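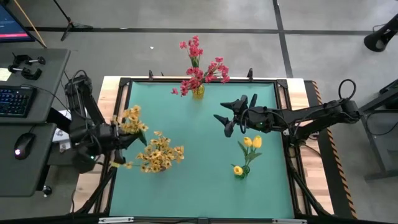
Figure 7.1 Two robot arms at a worktable. The left gripper holds a small bunch of artificial flowers by the stems.

Chapter 7
Watching Robots Work

In this chapter you will
Learn how a public demonstration differs from ordinary production work
Follow one visit from the front door to the last question
Practice taking notes that another person could use
Tell apart what you saw, what you were told, and what you guessed

Key terms
cell, cycle, demonstration, end effector, fixture, intervention, reset, teleoperation, workspace

Opening case: An open day at Tranus

On June 21, 2019, the Tranus workshop opened its doors to students from the Daken technical program. Tranus builds and tests small two-armed robot stations for light handling jobs. The company holds an open day once a year. Groups come in by turns, and each group gets 38 minutes on the workshop floor.

The Daken group had 25 students. Their instructor, Phyllis Pilkington, had asked them to prepare in May by reading the station's data sheet and writing down what they expected to see. Most of them wrote that they expected to see speed. Several had watched videos of welding lines and packaging plants, and they assumed that a robot in a workshop would move the same way.

The job shown that day was flower handling. A station had been set up with artificial flowers, some in small glass vases and some lying on the mat. The two arms were to pick up stems and bring them to a vase. An engineer named Saodah Tjoa ran the station and answered questions between attempts.

The students were surprised at how slowly the arms moved. One of them asked whether something was wrong. Tjoa said the speed had been set low on purpose. A flower stem is thin and bends easily, and the head is wide and heavy compared with the stem. If the gripper closes a little too high, it crushes petals. If it closes too low, the bunch tips over. At low speed the operators could see which of these was about to happen and stop the arm.

Another student asked why anyone would want a robot to arrange flowers. Tjoa answered that she did not expect to sell a flower robot. Soft, irregular objects are common in real work. Cables, bags, cloth, and vegetables all bend or shift when they are picked up. Artificial flowers give the same kind of trouble, they are cheap, and they can be used again the next day.

We will come back to this visit several times in the chapter. It was not a dramatic event. Nothing broke, and no records were set. It is useful to us for the notes the students brought home, some of which were very good and some of which could not be used at all.

7.1 What a demonstration is

A demonstration is a piece of work done so that other people can watch it. That sounds simple, but it changes the work in several ways.

First, someone has chosen the task. In a plant, a robot handles whatever comes down the line. In a demonstration, the hosts decide which objects to use, how many, and where they start. Look again at Figure 7.1. The red flowers stand in a yellow glass vase near the far side of the mat, and the tulips are in a green one. Each kind of flower has a place of its own. Ask yourself how the task would change if all the stems were in one pile.

Second, the schedule is set by the visitors. A production cell may run for a full shift without stopping. A demonstration runs for a few minutes, pauses for talk, and starts over. You will rarely see what happens in the third hour, when parts have warmed up and dust has settled.

Third, people are standing close by and are not trained on the machine. Hosts lower the speed, mark off the floor, and keep a hand near the stop button. A visitor who does not know this may leave with a wrong idea of what the machine can do at its normal setting.

None of this makes a demonstration dishonest. A good host will tell you what was chosen and why. A good visitor will ask.

7.2 The parts of a station

Before a visit you should be able to name the main parts of the equipment. The terms below are used through the rest of the book.

The workspace is the area the arms can reach and are meant to work in. It is often smaller than the table. In the opening figure, a black metal border runs around the green mat, and the wooden tabletop continues outside it. A border like this is handy for note taking, as it gives you something to measure positions from.

The end effector is whatever is attached at the end of the arm to do the work. It may be a gripper, a suction cup, a welding tip, or a brush. A gripper with fingers can be open, closed on an object, or closed on nothing. These are three different states, and your notes should say which one you saw. In Figure 7.1 the left gripper is closed on stems and the right one is open and empty.

A fixture is anything that holds an object still while work is done on it. A clamp is a fixture. A vase can act as one too, if it is heavy enough to stay put while a stem goes in.

The cell is the whole station, including the arms, the table, the controls, and any guards or floor markings around it. Diagonal striping in black and orange, such as the strip along the right side of the table in the figure, is a hazard marking. Treat any striped edge as a place where you do not lean or rest your hands, whether or not the machine is moving.

7.3 Who is moving the arm?

This is the first question to ask at any demonstration, and it is the one the Daken students forgot. Nineteen minutes in, Pilkington asked it for them.

There are three common answers. The arm may be following a fixed program, so that it makes the same moves each time no matter what is in front of it. It may be choosing its own moves from what its sensors report. Or a person may be guiding it directly, through a second set of arms, a hand controller, or a keyboard. Guiding from a distance is called teleoperation.

You often cannot tell these apart by looking. An arm under teleoperation may stop and hesitate, but so may an arm that is working out its next move. A fixed program may look very clever if the objects are always put back in the same spots. On the open day, Tjoa explained that the first part of the session was teleoperated and the second part was not. Several students had already written "the robot decided to" in their notes about the first part. They had to cross it out.

Write the name of the control method at the top of your page. If it changes during the visit, draw a line across the page and write the new one.

7.4 Attempts, resets, and interventions

A cycle is one full run of the task from start to finish. An attempt is any cycle that was begun, including those that failed. Always record attempts. A host who says that a station has completed 3,482 cycles has told you something, but you cannot judge it until you know how many were started.

A reset is the work of putting everything back for the next attempt. At the flower station a person did the resets by hand. They took longer than several of the students had guessed, and one student timed them. Hers was the most useful page in the set, for a reason she had not thought of: if a person must reset the table after each cycle, that person's time is part of the cost.

An intervention is any time a person steps in while a cycle is under way. Straightening a vase, nudging a stem, and pressing stop are all interventions. They can be quick and quiet, and visitors who are watching the gripper tend to miss them. If you are working in pairs, have one person watch the machine and the other watch the people.

7.5 Taking notes you can use

Divide your page into three columns headed Saw, Told, and Guess. Under Saw, put only what was in front of you. Under Told, put what the hosts or the data sheet said, with the name of the source. Under Guess, put everything else.

Here are three lines from the Daken notes, sorted after the visit.

Saw: Left gripper closed on stems of the yellow bunch, below the petals.
Told: Speed set low for visitors (Tjoa).
Guess: Fingers are too stiff for tulips.

The third line had first been written as a fact. It may well be right. The student who wrote it had watched one attempt with a tulip, and one attempt is not enough to blame the fingers. The grip position, the angle of the arm, or the stem itself could have been the cause. As a guess, it is a good line, and it led to a good question at the end of the session.

Sketches help. A plain top view of the table, with an X for each object and an arrow for each arm, takes a minute to draw. Make a new sketch each time the objects are reset, even if they seem to be in the same place.

Safety on a visit

Stay behind the line your host points out.
Tie back long hair and put away loose straps and lanyards.
Do not touch a stopped machine. Stopped and switched off are different things.
Do not reach onto the table to help, even if an object falls.
Ask where the stop button is, and do not press it unless there is danger or you are told to.

Check your understanding

1. List two ways in which a demonstration differs from production work. For each one, say how it might change what a visitor sees.

2. Figure 7.1 shows a single moment. Write three statements that belong in the Saw column and two questions that the figure cannot answer.

3. A maker called Nasution states that its gripper "handled every item on the table." What else would you need to know before comparing it with the gripper at another company's station?

4. Explain why a closed gripper and a gripper holding an object should be recorded as separate states.

Field activity

Arrange to watch a machine at work for at least fifteen minutes. It does not have to be a robot arm. A bottle return machine, a car wash, or a ticket gate will do. Use the three-column page. Record each attempt, each reset, and each intervention you notice. Trade pages with a partner and try to describe the machine's work from your partner's notes alone. Mark the places where you had to ask.

Keep your page. You will need it for Section 7.6, where we compare the Tranus visit with a longer one at the Ultano sorting plant and work out the cost of a cycle from each.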